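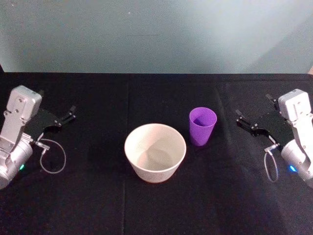 What goes into one tabletop setup?

A bowl and a cup on a black cloth, in whatever position the setup list gives for that number.

Destow Tableware Set: data card

Contents

Destow is a collection of small tabletop arrangements made from everyday dishes. There are 1000 arrangements in the current release and 3000 color pictures. The dishes are the ordinary kind found in a kitchen cabinet. The set was put together for work on recognizing open containers and telling apart pieces that are close in shape but different in size or color.

The release is split into two parts. Wustgate holds the pairs, meaning one bowl with one cup. Kuruc holds the same dishes on their own, one per arrangement. Use Wustgate if you need to know how two pieces stand in relation to each other. Kuruc is mostly useful as a check.

Dishes

The bowl in the opening picture is white, round and deep, with a plain rim and sides that taper toward the base. The cup is a purple plastic tumbler, taller than it is wide and a little wider at the top. Both are upright and empty.

Other bowls and cups appear elsewhere in the set. All of them are listed in dishes.csv with a short name, a color, a material and the rim width. Color names are everyday words. We used "purple" for anything a shopper would call purple, including violet and plum, and "white" covers cream and off-white. If you need finer color terms, you will have to add your own column.

Chipped dishes were taken out before the final round. Light scratches were left alone.

Cloth and wall

The cloth is matte black fabric. It was chosen to keep reflections down under light-colored dishes, and it does that well enough, but it wrinkles. Creases and folds show in many arrangements - they are part of the data and have not been retouched. The wall is a plain pale blue-gray and is brighter in some areas than in others. Do not assume an even background if you plan to subtract it.

We tried a gray cloth in March and gave up on it. Those arrangements are not in the release.

Placement

Positions come from a printed list. Each line gives a place for the bowl and a place for the cup, using near, middle and far for depth and left, center and right for width. Dishes were set down by eye, so two arrangements with the same line will differ a little. The smallest gap allowed between two pieces was 3 centimeters at the base. Rims can look closer than that depending on the angle.

No dish is stacked, nested or turned over in this release. There is no food or liquid in any of them.

Labels

Each arrangement has one text file with the following fields:

setup: the arrangement number
part: wustgate or kuruc
dish_a, dish_b: short names from dishes.csv (dish_b is blank in Kuruc)
place_a, place_b: positions from the list
note: free text, usually blank

Labels were written by Märta Haugen and then read through a second time against the pictures. Left and right are always given from the viewer's side of the table. An earlier draft mixed the two and was corrected before release, so discard any copy of the label files that has a field called "side".

Known problems

Dark dishes are hard to separate from the cloth, mainly along the lower edge. We left 80 arrangements out of the suggested test list for this reason. They are still in the download and are marked "low edge" in the note field.

Shadows inside deep bowls can look like contents. The bowls are empty in every arrangement.

Bowl and cup colors are not balanced. White bowls are more common than any other kind, and a model trained only on this set will probably lean toward them.

Files

dishes.csv
positions.txt
labels/
pictures/
test_list.txt

File names match the setup number. Unzip everything into one folder before running the Trisov loader, which expects labels and pictures side by side. The loader reads both parts by default. To get one part only, set part to the name you want in lower case.

Corrections

Send label corrections with the setup number and the field to be changed. Corrections are held for the next release - the current files will stay as they are so that results can be compared.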